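30th June

I promised a few of you that I'd write up how the spending has gone on the kitchen project, and then I put it off, as I always do with anything that involves receipts. So put the kettle on, because I've got the tin of paperwork out and I'm going to go through the lot.

For anyone new, I help a small group called Tanguy with what we grandly call equipment planning. Jamie Tapley and Tin-yau Chow do the clever part, which is teaching a machine to put crockery away. I do the part where somebody has to say how much it costs and whether we can have two. I came to it from school catering, where I spent years arguing about the price of dishwashers, and I can report that the arguments are very much the same!

## What we thought we needed

Back in the winter the plan was to buy a proper arm straight away. Howard Kershaw had a quote from Brollska and was terribly keen, and it was a lovely quote with a lovely cover. But once you added the stand, the training days, the insurance and a service contract I still don't fully understand, there was nothing left for anything else, and we'd have owned a very smart arm with nothing to teach it. Tin-yau suggested we start with hand-held grippers and collect the movements ourselves in a real kitchen, and leave the arm until September at the earliest.

I was doubtful. I'd pictured something like a litter picker. It's a good deal more solid than that, and you do have to think about your grip when you're bringing the fingers down over the rim of a dinner plate with a pink bowl standing just behind.
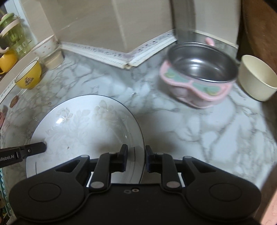 ## Where the money went

Our pot for this stage was £622, which sounds like plenty until you start. The grippers themselves are on loan until the autumn, so that figure had to cover everything round the edges. I'll give you the main lumps.

- **Spare finger tips.** More than £200, and by far the biggest line. I had put down a token amount for these and I was quite wrong. Marjorie Furnival warned me to treat them like mop heads and I should have listened.
- **Storage.** Two decent drives from Vulico, bought together to save on postage. Please buy two. Jamie will tell you why if you have an hour spare.
- **Crockery.** £15, all of it second-hand, and the most enjoyable shopping I've done this year.
- **Travel and lunches.** I'd left lunches out completely, and I really can't think how, given my background.

The crockery deserves a bit more space, as it's the line people query. You can't practise on one kind of bowl. A shiny steel pot and a matt pink bowl ask quite different things of you, and a plain cup with no handle is a different job again from a little saucepan with a handle sticking up at the back. Abelardo Cabral (who is very patient with me) asked for as much variety as we could manage in shape and finish, so my shopping list just said "odd ones, please".

The other thing he asked for was clutter. I had priced up a bare practice bench from Surkunia, nine weeks' delivery, and he talked me out of it in one phone call. A real worktop with a hob at one end and a chopping board leaning on the wall costs us nothing extra and makes for much better practice — and I got to cross a whole line off the sheet, which gave me more pleasure than it should have.
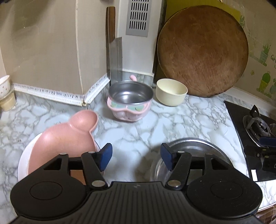 *Pink bowl on the left, steel pot on the right, and the small saucepan in between.*

As for the arm, I've asked Brollska for a fresh quote with the service contract broken out on its own page. Howard still wants the bigger model. I've told him I'll look at both, and that he's to send me the measurements of the doorway first.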